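Static buildup and dust cling on painted sheet metal hoppers

Trudberg
Posts: 754
26th September

Looking for opinions on surface finish for small gravity hoppers. We handle fine mineral powder, dry, in batches. The hoppers are folded sheet steel with a powder coated interior. A film stays on the slopes after every discharge and we lose enough material that the batch weights drift. Changing the wall angle means new tooling, so I would like to settle the finish question first.

Current thinking is to strip the powder coat on one unit and leave bare metal with a brushed finish. Has anyone compared the two on the same product?

Debnath
Posts: 632

Bare metal will probably do better, but check your ground path before you strip anything. Most powder coats are insulators. The powder picks up charge sliding down the wall, the charge has nowhere to go, and the fines stick. Put a meter between the inside surface and the frame. If it reads open, you have your answer for the price of a meter.

nuller_fab

Disagree that static is the first suspect. With mineral powder it is moisture more often than charge. What is the humidity in the room? We had the same complaint every June and it went away in the heating season. If it were static, the seasons would run the other way around.

Trudberg

Humidity is not logged. The film is there all year as far as I can tell. Meter reads open from coating to frame, closed from frame to ground.

Debnath

Then the coating is isolated and the frame is fine. A conductive powder coat exists, but ask for a measured resistance on a test panel. "Antistatic" on a data sheet can mean almost anything.

Nullwood

Two separate things are being mixed up here. Wall friction decides whether the bulk slides. Adhesion decides whether the last thin layer stays. A steeper wall fixes the first and does very little for the second. Brushed metal can be worse for the second if the grain runs across the flow, so if you brush it, brush it downhill.

Also look at the corners. A tight inside bend holds more product than the flat areas do. On our next set we are asking for a 6 mm inside radius.

nuller_fab

Brush direction is overrated at those particle sizes. The scratches are either much larger than the particle or they fill up on day one and stay full.

Nullwood

They fill up with product, and then you have product sliding on product, with higher wall friction than clean steel. That is my point. I would not call it overrated.

Sloped walls and a flat floor, for anyone who has only worked with cones:
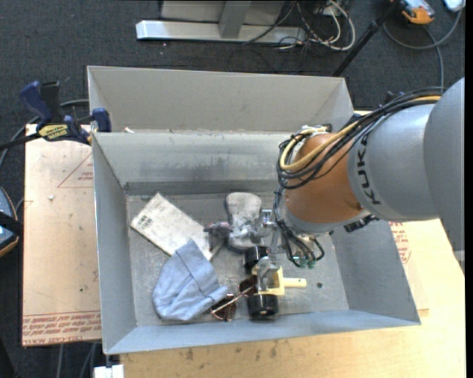 Gray metal bin, steep sides, flat bottom. Note the dust on the back slope.

With a flat floor you are wiping or vacuuming the bottom anyway, so the finish matters most on the slopes.

Trudberg

Ours have a bottom outlet, but the slopes look familiar. I will run 2 units side by side, one stripped and brushed downhill, one with conductive coat, same product, and weigh the residue after each discharge.

Debnath

Log humidity while you are at it, otherwise nuller_fab will be back. And keep the old coated one in the test as a baseline.

nuller_fab

I will be back either way. A cheap logger next to the hopper is enough, but mount it at wall height and keep it away from the door.

Trudberg

Baseline unit added. Logger ordered. Does anyone have a preferred grit for the brushing? The shop offers 120 or 240.

Nullwood

240.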